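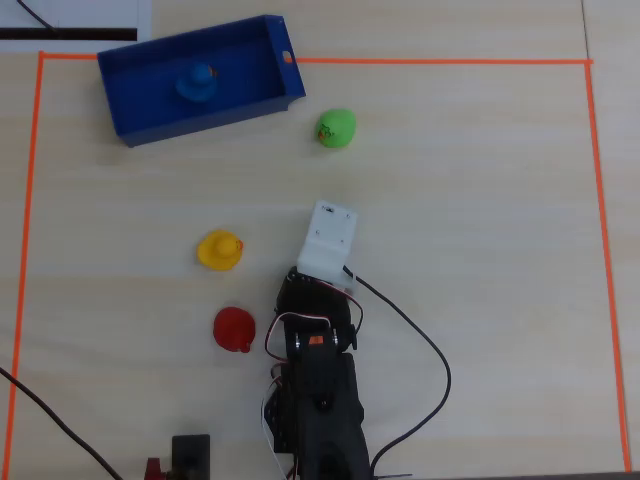 Notebook > Bench work > Bath toys

Filed under: Toys & play / Bench notes

April, 4:10 p.m., second pot of coffee

Back to the ducks, and I have to say I'm glad of it after the month we had with the stacking cups. Four colors on the table this time -- blue, green, yellow and red -- and the dark blue open tray for them to come home to. Only the blue duck is in so far. The match with the tray is so close that I keep losing him when I look up from the page, and it's really the little orange beak that gives him away. I think a small child would have the same trouble, or maybe would love it (a duck in hiding!), so I'm leaving a question mark in the margin and would like to hear what the rest of you think.

The supplier question first, before I forget. Jodo wants 110 for the sample lot and Nygård wants 173, delivery included, and the Nygård people are so pleasant on the phone that I'm a bit biased. Bratov never wrote back. If we go ahead with the full run it comes to 1,610, and I'd want a second opinion before anybody signs for that.

On the tray: I do like the small rounded cutout in the end wall. It gives the thing a front door, and you find yourself wanting to point the beaks at it. The raised walls feel right for a shelf by the tub too, though I'd still ask Skakov for a version with softer corners. Their part is number 411 in our book, if you go hunting for it.

The orange tape can stay on the table. It's a good big rectangle, and having an edge to play inside makes it so much easier to talk about where a duck has wandered to -- yellow over on the left, with red just below, and green lying out to the right of the tray with its beak toward it. Please don't peel it up to wipe underneath, I got the lines nice and straight and would rather not do it again.

Still to do: try the tray with the green duck and see if the bright color reads better against the dark blue. Then yellow. I have a soft spot for yellow, so somebody else should judge that one. Also find out whether the red comes in a darker shade, and order more orange tape.

Contact the workshop | © Bench Notes | Back to top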